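How to Find Out What You Really Spend on Snacks and Takeout

4 min read

August 11, 2022 — by the Dridside household desk

Most budgeting advice starts with an app. I've tried plenty of them, and they all fail at the same spot: they trust the bank statement. A statement tells you that you paid a supermarket. It has no idea how much of that went on chips.

What follows takes 14 days, a notebook and a shoebox. I can't promise it will save you money. Anyone who promises that is usually selling a planner.

Step 1. Pick your two weeks

Choose ordinary ones. No vacation, no house guests, no big birthday. I did mine in May and learned more than I wanted to.

Don't announce that you're cutting back. People on a diet of any kind write down what they wish they'd bought.

Step 2. Keep the packaging

Receipts get lost and vending machines don't give them. Wrappers are harder to argue with. Shake out the crumbs, fold the thing flat if it will go, and put it in the box. Write the price on it with a marker the same day. By the next morning you'll be guessing, and you'll guess low.
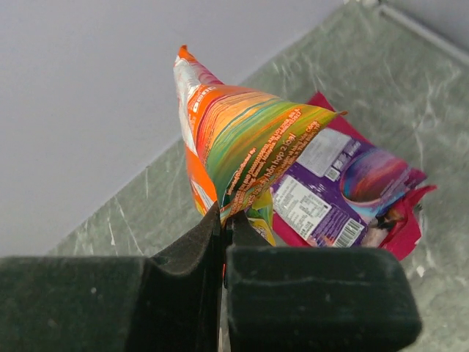 Crumpled snack bags count too.

Step 3. Write it down by hand

Use four columns: date, place, item, price. Skip the categories for now. The budget sheet I got from Curia wanted me to sort every purchase into "needs" and "wants" on the spot, and I spent more time defending a muffin than recording it.

Cash goes in. So does anything you bought for someone else and then ate half of.

Step 4. Deal with the bakery problem

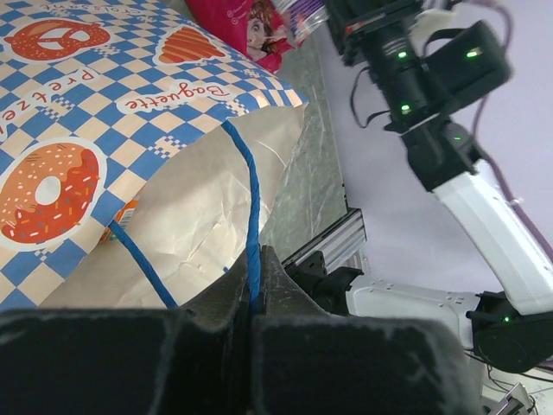 Bakery spending hides better than any other kind, as it passes for groceries. A loaf is groceries. The two pastries that went in with it are a separate line, and they belong there even if the whole lot came home in one paper bag with a pretzel and a croissant printed on it. I started doing this after a month of Saturday-style breakfasts from Avcı that I had filed, with a straight face, under bread. If the receipt shows one total, split it yourself before you throw it out.

Step 5. Add it up once

Wait until the end. Running totals make you behave, and then your figures are useless.

Multiply the two-week total by 26 for a yearly number. Mine came to 3,485 dollars a year, and I don't fully believe it — two weeks is a small sample, and one of them included a long train ride to Skalthorpe. Run it again in a different season before you make any grand decisions.

Step 6. Change one thing

Pick the item that shows up most and that you enjoyed least. For me it was the gas station coffee. Leave the rest alone for 10 weeks, then get the shoebox out again.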